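Arm Cell Checklist, Window Table
Completed by: Milan Dijkstra
Reason for inspection: gripper let go two times in one shift, neither of them requested
Status: restricted, see item 9

1. Emergency stop within reach of the operator. PASS. It was also within reach of Riet's elbow, which is how we tested it.

2. Fingers tight, no play at the screws. FAIL on arrival, PASS after tightening. Over a quarter turn on one of them. I have stopped asking who did the last check, having found my own initials on it.

3. Cables clear of the joints through full travel. PASS, with a grumble. Mieke Van Leeuwen wants them re-clipped before Friday.

4. Table stable under load. PASS. Leaned on it. It put up with me.

5. Drinks and liquids kept off the work surface. FAIL. See also the previous checklist, and the one before that.
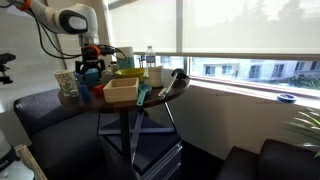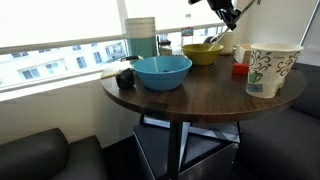
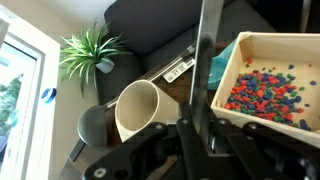 6. Grip force set to the value on the sheet. FAIL. There are two sheets. They disagree. The arm had been following the one Catow sent in January, which we had all agreed to throw away.

7. Arm holds position when power is cut. PASS with comment. It sags 9 mm and then thinks better of it. Prins says this is within limits. I would like Prins to say so in writing.

8. Fault log readable. PASS, if you count "unknown event" as reading matter. Both drops are logged under that heading. Pilar Espinoza has the export.

9. Cleared for unattended running. NO. Somebody stays with it until the grip setting is corrected and the drop test repeated. Being in the kitchen with the door open does not qualify, Willy.

Open actions: Pilar to bin the old sheet, Mieke to do the clips, me to initial things more slowly.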